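Los robots siguen sin poder con los cables

24 de abril de 2019

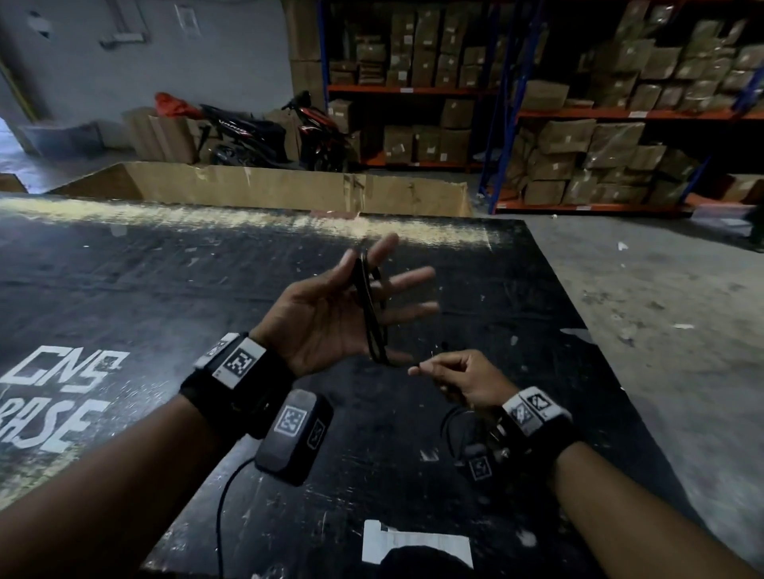 Plegar un cable fino, sujetarlo con una mano y recoger el extremo con la otra es una tarea que cualquier empleado de almacén aprende en su primera mañana. Para una máquina sigue siendo un problema sin resolver, según un informe que la consultora Zarnness ha presentado este mes de abril en Flendstead.

El estudio reunió 192 tareas manuales habituales en casas, tiendas y pequeños almacenes, entre ellas doblar ropa, cerrar cajas, vaciar un lavavajillas, colocar etiquetas y recoger cables. Se probaron 2 sistemas comerciales de brazo doble, con los mismos objetos y las mismas mesas que utilizan los trabajadores. Solo 6 de las tareas se completaron sin ayuda humana en todos los intentos. En esa lista están apilar cajas de igual tamaño y trasladar bandejas rígidas de una mesa a otra.

Los peores resultados corresponden a los materiales que cambian de forma. Un cartón conserva sus medidas cuando se levanta. Un cable se tuerce, resbala entre los dedos y queda en una posición distinta cada vez. Las personas corrigen el agarre por el tacto, sin pensar en ello, mientras que los equipos ensayados dependían sobre todo de las cámaras y perdían el extremo del cable en cuanto lo tapaba la propia pinza.

La empresa Uleo, que prepara pedidos de accesorios electrónicos, lleva desde el año pasado intentando automatizar esa parte del trabajo. Su línea de embalaje ya mueve y precinta cajas sin intervención de operarios, pero el recogido de los cables se hace a mano. En una prueba con 1.000 unidades, la máquina dejó sin terminar más de la mitad y el turno tuvo que repasar el resto. La compañía asegura que no tiene previsto retirar al personal de ese puesto.

Más optimista se muestra Mabuza, fabricante de pinzas, que trabaja en unos dedos blandos con sensores de presión. La firma sostiene que el registro detallado de los movimientos de manos humanas permitirá enseñar a los robots gestos que hoy resultan difíciles de programar. Por ahora no ha dado precio ni fecha de venta.

En el hogar, el panorama es parecido. El informe señala que las aspiradoras autónomas funcionan porque hacen una sola cosa y sobre un suelo más o menos despejado. Ordenar un cajón, en cambio, obliga a reconocer objetos mezclados y a decidir cómo se coge cada uno. Ninguno de los sistemas probados logró terminar esa tarea.

Zarnness recomienda a los pequeños negocios que empiecen por el transporte y el apilado, y que dejen para más adelante los trabajos de manipulación fina. La consultora repetirá los ensayos el próximo año con las mismas tareas.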